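Kasby Countertop Dish Rack
Section 4: Loading Cups and Mugs
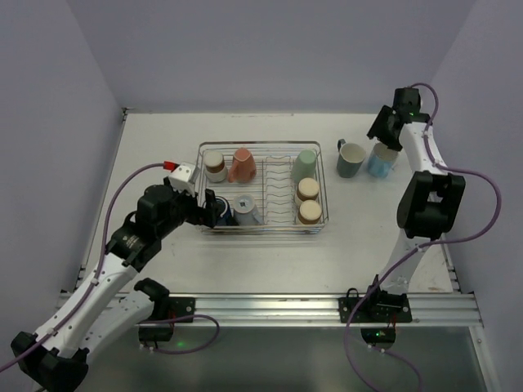
4.1 Before you load

1. Set the rack on a flat surface that can stand a drip or two. The Kasby has no tray of its own. If you bought the Stadero tray (part 2195), slide it under the rack now, while the rack weighs nothing and you still have patience.

2. Check that the wavy dividers run across the middle of the rack. If they run somewhere more interesting, go back to Section 3.

3. Shake each cup once over the sink. Once is plenty. Vigorous shakers should read the warranty, which does not mention them kindly.

4.2 Loading

4. Start with the back row and work toward yourself. Loading front to back means reaching over wet china, and sleeves always lose.

5. Place each cup upside down with its rim on the wires. A mug set upright in the rack will collect water from its neighbors and keep it for you until morning.

6. Turn handles toward a gap. Two handles in the same gap will lock together, and you will lift out both mugs when you wanted one.

7. Put matching cups in a line along one side. It does nothing for drying, but they go back to the cupboard together.

NOTE: Leave a finger's width between cups. The wires are spaced for air to pass, and they can't do much if everything is jammed in shoulder to shoulder.

NOTE: Mugs with a deep hollow in the base hold a small pond when inverted. Tip them or dab them with a towel. The Moltanach mug, 87 mm across, is a known offender.

CAUTION: Do not stack a second layer on top of the first. It will hold for almost 200 seconds — long enough for you to leave the room.

4.3 Unloading

8. Take cups from the front first. Lift straight up until the rim clears the wires.

9. Stand dry mugs upright on the counter beside the rack, away from the edge, until you are ready to put them away. For Ostapchuk cupboard hooks, see Section 6.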